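Parking and the Summer Lot Change

The lower lot on Kellora Street closes for resurfacing at the end of the day on Sun 1 July and stays closed for 15 days. Tenants of all three buildings will share the upper lot during that time. Permits for the lower lot are good in the upper lot until the work is finished. You do not need to trade them in or call the office.

The upper lot fills by mid-morning on most weekdays. If you arrive and find it full, the Zakaria garage on the corner will take our tenants at the monthly rate for single days. Show your building badge at the booth. Esi Boateng in the management office has a small supply of garage passes for visitors, first come, first served. Please ask the day before if you can. 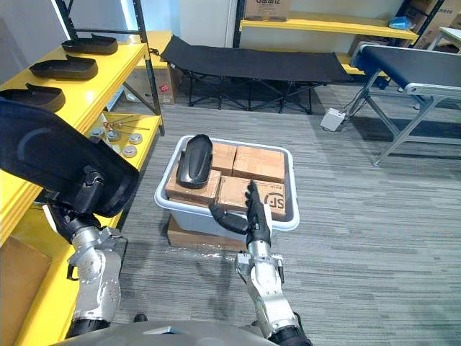

Deliveries are the harder part. The loading door on the east side of Building 2 can only be reached through the lower lot, so it will be out of use. Trucks should go to the Filano Road entrance and check in at the side desk, which opens at 7 in the morning. Anything on a pallet needs a day's notice. Small parcels can come through the front as usual.

Two tenants asked whether the bike cage would move. It will not. The path to it from the sidewalk stays open, though there will be a fence on one side and the ground may be uneven near the gate. Walk your bike through that stretch.

The paving itself was put out to bid in March. The old surface had been patched so many times that the drain by the dumpsters no longer took any water, and the corner spaces iced over every winter. The new lot will have the same number of spaces, with wider ones along the north wall. The two accessible spaces move closer to the Building 1 door.

Noise should be worst in the first week, when the old asphalt comes up. Crews will stop at 1600 each day.

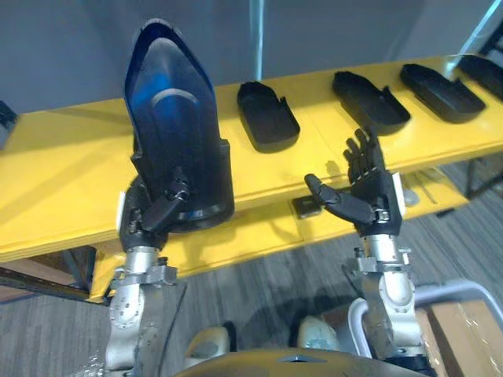
Who to Call

Parking passes and badges: Esi Boateng, management office, Building 1.

Deliveries and loading: Mohammed-Awal Agbeko, side desk, Filano Road entrance.

Cars left in the lower lot after it closes will be towed to the upper lot if there is room and to the Zakaria garage if there is not. The owner pays the garage fee.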